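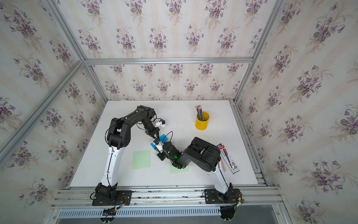 Figure 2. Striped floral paper on the left, right, back and upper walls. White tabletop with two pale green squares.

4.2 Papering the Wall Panels

Whiteley lining paper is supplied in one roll and fits all panels of the Wakel table enclosure. Paper the back wall first.

1. Clear the tabletop and wipe each panel with a dry cloth.
2. Unroll the paper face down and leave it flat overnight.
3. Cut one length for each panel, adding 203 mm for pattern matching. The flower clusters run in staggered rows, so check the row order before making the second cut.
4. Mark a vertical line at the center of the back panel. Align a stripe with the line.
5. Apply Stasell paste to the panel, not to the paper.
6. Hang the paper from the top edge down. Smooth outward from the center with a plastic spreader.
7. Trim along the aluminum rails with a sharp knife and a straightedge.
8. Repeat for the left and right walls, keeping the stripes vertical. Paper the upper wall last.

CAUTION: Do not cut paper on the white tabletop. Knife marks cannot be polished out.

CAUTION: Keep paste out of the rail slots. Remove spills with a damp cloth before they set.

Note: Do not mix rolls from different print batches. The cream ground can vary between batches. The batch number is on the end label.

Colored squares (part 197) are laid flat on the tabletop after the walls are finished. They need no adhesive. See 4.3 for placement.

Section revised August 8, 2019. Approved: Natalie Sedgwick, Finolari.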